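About us

Dikdale is a small workshop that records people showing robots how to do household jobs. Someone steers the arms by remote control or moves them by hand, and the recordings go to the firms that train the machines. We started in April with 2 arms and a borrowed bench, and we have grown to a team of 12.

We should say early on that we don't believe most of what is said about this field. A robot that does a job well in a short film may have failed at it all morning. We have sat through plenty of those mornings. If you want to be told that a machine will be cooking your tea next year, other companies will gladly tell you.

How we work

Oleksandra Pasichnyk runs the floor. She came from teaching people to drive forklifts and is hard to impress. A new operator spends four weeks on plain reaching and gripping before any of their work is kept. Lucimara Araújo checks the recordings and throws out a good many. Our last batch for Hubmann had 1246 in it when it left us, and it was a good deal bigger before she got to it.

Failed tries are marked as failed. Some buyers would like them left out, and we will do that if asked, but we think it is a poor idea and we say so.

Kitchen jobs

Appliances take up most of our time at present. A microwave sounds easy until you try to work one through a pair of grippers.

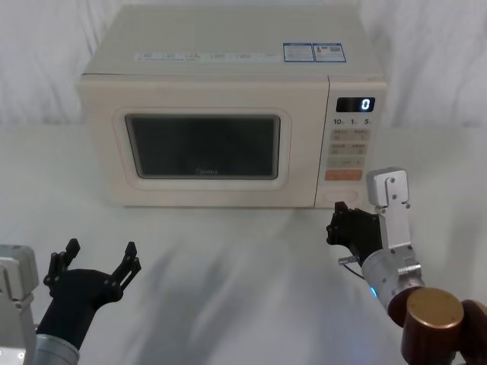 Pressing a button with a metal arm is slow to learn. Push too softly and the door stays shut, push too hard and the whole oven slides back. Our operators get the feel of it in the end. Whether a robot can pick that up from their recordings, and then manage with a different oven in a different kitchen, is a question we would like to see tested far more strictly than it usually is.

Visiting

We are in Trarovitz, behind the old Trollness depot. Visitors are welcome in the mornings by arrangement, and you may have a go at the controls yourself.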